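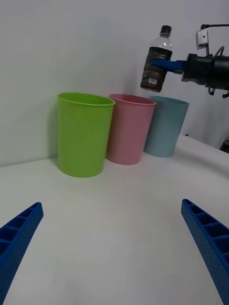 Eluned Ifans
I'd get rid of the individual cups and put one pump jug out. We had the same problem at our place and the cups were most of it. People fill one, walk off, set it on a windowsill, then take another.

dandbridge_desk
Original poster again. For anyone coming in from the other thread, I run the front desk at a small community pool. Six lanes, one shallow end, one hallway where the parents wait. We had a water cooler in the hallway until July, when the lease ran out. The board doesn't want to renew. I have to come up with something before the fall swim classes start and I have almost no money for it.

Right now it's plastic tumblers on a table and a jug I refill from the staff kitchen. I wash the cups at closing. It works on slow nights. When two classes change over at once it does not.

lanefour
What's wrong with telling people to bring a bottle? Every pool I've swum at does that. Put it in the sign-up email and be done.

dandbridge_desk
It's already in the sign-up email. The regulars bring bottles. The younger kids' parents mostly don't, or they bring one and it gets left in the car.

Eluned Ifans
Same with ours. You can put it in the email five times. I would still do it, but I wouldn't count on it.

Pump jug, the kind with the button on top, and a sleeve of paper cups next to it. A trash can right beside the table, not across the hall. Ours was across the hall for a month and it made a bigger difference than I expected when we moved it.

marl_and_chalk
Please don't go to paper cups. Washing the ones you have is not that much work. I did it for a church hall for years. Get a dish rack, a tub for the used ones, and label the tub. People will use a tub if it's at elbow height.

lanefour
Nobody on a front desk has time for that during a changeover.

marl_and_chalk
You don't wash during the changeover. You own enough cups to get through it and wash after. Color them if you have kids. Each kid picks a color and keeps it for the evening. It cut our washing nearly in half.

pht_77
Has anyone here checked what the health department says about reusable cups at a pool? In my county a public facility that hands out reusable drinkware has to sanitize it, which means a three-compartment sink or a commercial dishwasher. A home dish rack in a staff kitchen would not pass. Church halls may be treated differently. I would call before buying anything.

dandbridge_desk
I did not know that. The staff kitchen has one sink. I'll call.

marl_and_chalk
Fair point. We had a proper kitchen, so it never came up.

Veltgate
Different approach. You said there used to be a cooler. Was it a bottle type or was it plumbed in? If it was plumbed, the line is still in the wall and you're most of the way to a drinking fountain with a bottle filler. The fixture is the expensive part but you can find them used when schools remodel. I put in two that way.

dandbridge_desk
Plumbed. There's a capped valve behind where it stood. I assumed that was no use to us without the machine.

Veltgate
It's a lot of use. Before you do anything, run that valve into a bucket and see what the flow is like. Then find out if the wall behind it has any blocking. A fountain is heavy and it can't hang on drywall. If it's block wall you're fine with the right anchors. You also need a drain. A cooler may not have had one, and that's where the cost goes up. How far is the nearest drain?

dandbridge_desk
The restroom is on the other side of that wall. Block wall, painted.

Veltgate
Then it's a decent job. Get a licensed plumber to quote it. Ours took about 5 hours, and part of that was a trip back for a fitting.

lanefour
And what does it cost? He said he has no money.

Eluned Ifans
She may be able to get the board to pay for a fixture when they wouldn't pay for a lease. Ours were like that. They hated anything monthly. A one-time cost with a quote attached went through in one meeting. Ask what the lease was per year and put the two figures side by side.

dandbridge_desk
"She" is right. And yes, that's exactly how our board thinks. I'll look up the lease amount tonight.

pht_77
Ask about permits too. A public building usually needs one for a new fixture, and there are height rules for accessibility. Most bottle filler units come as a high and low pair for that reason.

marl_and_chalk
I still think you'll want cups out for the little ones. A four-year-old at a fountain gets more on the floor than in the mouth, and you have a tile hallway.

Veltgate
Put a mat down.

Jaber
We have a fountain and a mat. The mat has to be hung up every night or it smells. Otherwise no complaints.

dandbridge_desk
Update. Called the county. Reusable cups are out unless we sanitize them the way pht_77 described, so it's the pump jug and paper cups for now. They said the jug is all right if it's covered and washed out daily. The plumber is coming to look at the valve next week. I'll post the quote when I have it.

Eluned Ifans
Good. Move the trash can first.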